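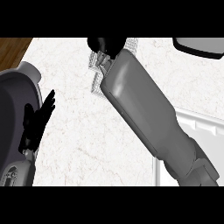

# Nelten sammelt Beispiele für Küchenarbeit zuerst in der Simulation

10. März 2020 — Die Firma Nelten hat am Standort Dakcombe mit der Aufzeichnung von Bewegungsbeispielen für ihr Lernsystem Hovadine begonnen. Die Beispiele entstehen vorläufig nur am Rechner, in einer simulierten Küche mit heller Marmorplatte. Ein Mensch steuert dort zwei Roboterarme mit schwarzen Händen, und das System soll aus diesen Aufzeichnungen später die Bewegungen selbst ableiten.

Bis Ende der vergangenen Woche wurden 187 Durchgänge gespeichert. Das Ziel für die erste Phase sind 600. Ein Durchgang dauert höchstens 60 Sekunden; was länger läuft, wird abgebrochen und nicht in die Sammlung übernommen. Nelten hat diese Grenze im Februar festgelegt, nachdem die ersten Versuche sehr unterschiedlich lang geworden waren.

## Ein weicher Gegenstand macht die meiste Arbeit

Zur Zeit beschäftigt sich die Gruppe mit dem Greifen und Ablegen von biegsamen Dingen. In der Simulation hält die rechte Hand einen hellgrauen Gegenstand mit feinem Gittermuster, ähnlich einem Schwamm oder einem Scheuerpad. Er ist geknickt, ein Teil hängt neben dem Unterarm herab. Die linke Hand ist offen und leer.

Für diese Haltung gibt es in der Sammlung eine eigene Bezeichnung, »Warten links«. Khải Nghiêm, der die Aufzeichnungen in Dakcombe leitet, legt auf solche Abschnitte grossen Wert. »Am Anfang haben wir nur die Hand beschriftet, die etwas tut«, sagt er. »Das System hat dann die andere Hand bewegt, wie es wollte. Jetzt beschriften wir immer beide, auch wenn eine davon stillsteht.«

Die älteren Durchgänge müssen deshalb nachträglich ergänzt werden. Das geschieht von Hand und soll bis Ende des Monats erledigt sein.

Schwierig bleibt das Verhalten des Materials. Ein fester Becher hat in der Simulation nach dem Zugreifen dieselbe Form wie vorher, ein biegsames Stück dagegen faltet sich je nach Griff anders. Die Bedienenden sollen deshalb den Griffpunkt von Durchgang zu Durchgang ändern: einmal an der Ecke, einmal in der Mitte, einmal an der langen Seite. Ein missglückter Griff wird nicht gelöscht, sondern mit einem Vermerk gespeichert. Ob diese Beispiele beim Lernen helfen oder eher stören, ist in der Gruppe noch umstritten.

## Steuerung von Sầm

Die Steuerung der beiden Arme beruht auf dem Programm Sầm, das Nelten im vergangenen Oktober eingeführt hat. Es überträgt die Bewegungen der bedienenden Person auf die simulierten Arme und schreibt gleichzeitig die Stellung aller Gelenke mit, 20 Mal in der Sekunde. Neue Bedienende üben zuerst einen halben Tag ohne Aufzeichnung. Danach werden ihre Durchgänge von einer zweiten Person durchgesehen, bevor sie in die Sammlung kommen.

Nach Auskunft von Nghiêm wird bei der Durchsicht vor allem auf zwei Fehler geachtet. Der erste ist eine Hand, die durch einen Gegenstand hindurchgeht, was am Rechner leider möglich ist. Der zweite ist ein zu schnelles Loslassen. »In der Simulation sieht es gut aus. Ein wirklicher Motor kann so eine Bewegung aber nicht ausführen, und darum nehmen wir sie nicht.«

Auch die Umgebung soll abwechslungsreicher werden. Nelten will die Farbe der Arbeitsfläche, das Licht und die Lage der Dinge am Rand der Platte verändern, damit Hovadine sich nicht an eine einzige Küche gewöhnt. Die Marmorplatte mit ihren dünnen Adern bleibt als Ausgangspunkt erhalten — alle späteren Varianten werden mit ihr verglichen.

## Wie es weitergeht

Wenn die 600 Durchgänge vollständig sind, wird das System zum ersten Mal mit dem ganzen Material trainiert. Ein Teil der Aufzeichnungen wird dabei zurückgehalten und dient nur zur Prüfung. Versuche mit wirklichen Armen sind in Dakcombe ab Oktober vorgesehen, zuerst mit demselben Ablauf: greifen, über die Platte führen, ablegen.

Für die Aufzeichnungen sucht Nelten noch Bedienende in Teilzeit. Erfahrung mit Robotern wird nicht verlangt, eine ruhige Hand schon. Die Schichten dauern zwei Stunden mit einer Pause dazwischen, und Linkshänder sind ausdrücklich willkommen, denn in den bisherigen Durchgängen hat fast immer die rechte Hand gearbeitet.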